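Work > Kitchen and Home > Open Positions

Shop | Recipes | Jobs | Contact

Prinetti sells pans, kettles and small kitchen machines, and we search for a shop assistant in Olthorpe.
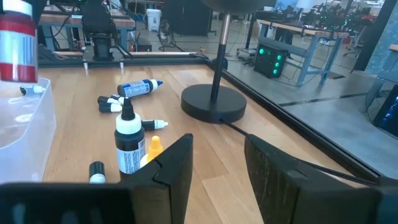
The work is four days a week, with two Saturdays each month. You will advise customers, unpack deliveries and keep the shelves in order. Small goods also belong to you, so you should not mix up a bottle with a yellow cap and a black one with a white cap — labels must be read every time. Experience with the Fomier mixers is welcome.
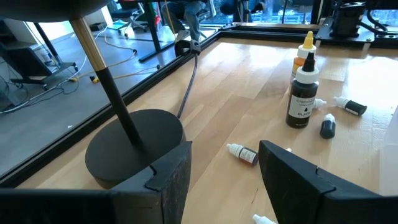 Olthorpe, August 2001

Please send a letter and your work history to Liesl Hofstetter, Prinetti, Box 904. We answer every letter. The position is paid by the hour and begins as soon as we find the right person.

Recent items
Kereama kettles: spare lids in stock
Fomier mixer catalog 2000
Driver wanted, part time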